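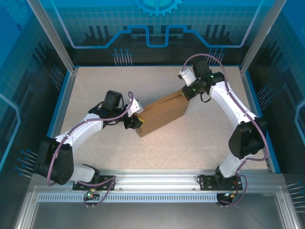 Bailly, 2026-03-27

Tribunal orders Pruvport school board to pay former pupil

The education tribunal of Bailly has ordered the Pruvport school board to pay 70,000 euros to a former pupil of Orine Primary School. The pupil received no reading support during three school years, although two reports had asked for it.

"My client waited 942 days for a first answer from the board," said Huguette Collet, lawyer of the family. "We are satisfied with this decision, and we ask that the other open files are treated quickly."

The board must also pay legal costs of up to 2,000 euros. It can appeal until the end of April.

Press contact: Skenarura Legal Aid, Bailly office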